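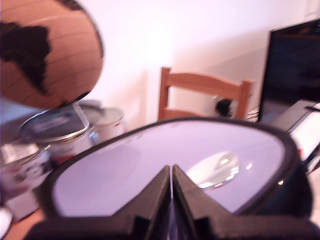
Clearing a jaw-closed fault on the Grondix two-finger gripper

This fault shows up when the controller thinks the fingers are holding a part and the fingers are closed on nothing. The arm stops, the status light goes amber, and the pendant shows code 39. Cycling the power clears the code, but it will come back on the next grip if the zero position is off.

Before you start, press the emergency stop and wait for the brakes to click. Keep your hands away from the fingertips until the air or motor supply is off. A closed gripper can still open hard when power returns.

1. Write down the code and the finger position from the pendant. Ours read 2 mm with the tips touching. It should read zero.

2. Lock out the supply. On the Gedach controller this is the key switch on the left side.

3. Check the seam between the fingers. Dried paint, tape or grit in there will give a false reading. Wipe both inner faces with a dry cloth. Don't use solvent on the pads.

4. Try each finger by hand for side play. A little is normal. If one rocks and the other doesn't, check its mounting screws before going on.

5. Stand clear, restore power and release the stop. Set speed to 19 percent or less.

6. Open the gripper fully, then close it with no part in it. Choose Set Zero and save.

7. Run ten open and close cycles. Then grip a scrap piece and check that the reading changes.

If code 39 returns during step 7, stop there. The encoder cable is the usual cause - it wears where it bends at the wrist. Ours failed after some 277 hours. Replace it and repeat from step 5.

Don't turn off grip checking to keep a job running. We did that once in March and the arm dropped a part on the way back.

Written by Gwion Ifans, Bickerstaff workshop

Contact | © Bickerstaff | Back to top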